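About us
Home | Workshop | Projects | Contact

Jukik is a small shared workshop for people who build robots after their working day. Janka Hudec and Svetozár Skála started it in a rented room with one bench and 2 old printers. Today we are 30 members, and most of us have another profession. We have a nurse, a piano tuner, several students and one retired tram driver.

Our main project is called Gimora. It is a hand-held gripper with two soft fingers, and we use it to learn how a home robot should pick up cloth. Towels and shirts are difficult, as they change their shape each time you touch them. Members take the gripper home, work with it on the bed or on the kitchen table, and bring back their notes on Wednesday evening.
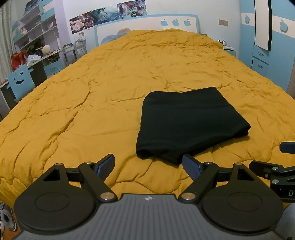
The finger pads are now in their fourth version. The first ones were too hard and slipped on thin fabric - the present ones bend a little before they close. Marama Tomoana draws the linkage and Jarmila Ševčík keeps the parts list, so please ask her before you take the last bag of screws.

New members are welcome, also without experience. You can borrow tools, use the printers and join any project. We speak English and Slovak in the workshop, and Štěpánka Danko will gladly show you the room if you write to us first.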